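Review: Skavov hand cart, 800 mm deck

The Skavov is a two-wheeled cart sold to charities that support market porters and other people who carry loads for a living. Prernlow, the livelihoods project I do field checks for, took four of them through its supplier, Deschamps, and lent them to former head-loaders at the Jastness vegetable market. I followed them through one February and kept notes on wear.

The deck is 800 mm long and made of steel slats. Rated load is 167 kg. In use, the porters stopped well short of that, as sacks above the third layer shift on the ramp by the north gate. Empty weight is 62 kg, which is heavy. One person can push it on the flat, but lifting it over a kerb takes two. 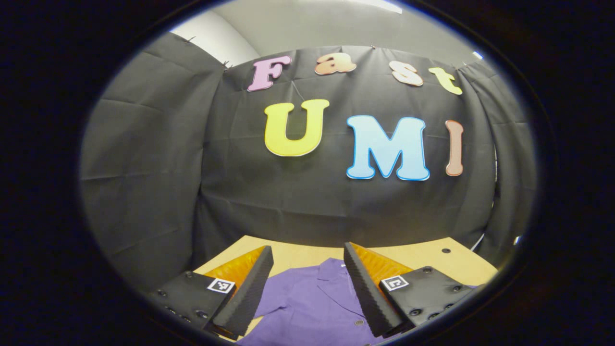
Tyres are solid rubber. They don't puncture, and on broken paving they pass every knock to the handle. Two of the porters wrapped the grips in cloth within a week. The axle bolts loosened on all the carts and needed a lock washer, a part missing from the kit. Deschamps sent a bag of them on request, without charge.

The brake is a simple foot bar. It holds on the ramp with a full deck if the bar is pushed right down. Halfway down it slips, and the manual should say so in larger type.

Repairs are easy. Every fixing takes the same spanner, and a bicycle shop can true the wheels. The paint chips early at the deck corners, where rust had started by the end of the month.

The loan terms matter as much as the cart. Prernlow asks for no deposit and lets a porter keep the cart after a year of use. Under a daily hire scheme I would not recommend this model, given the weight and the handle. As an owned tool, with washers fitted and better grips, it is sound. I would ask Skavov for a lighter deck before ordering more.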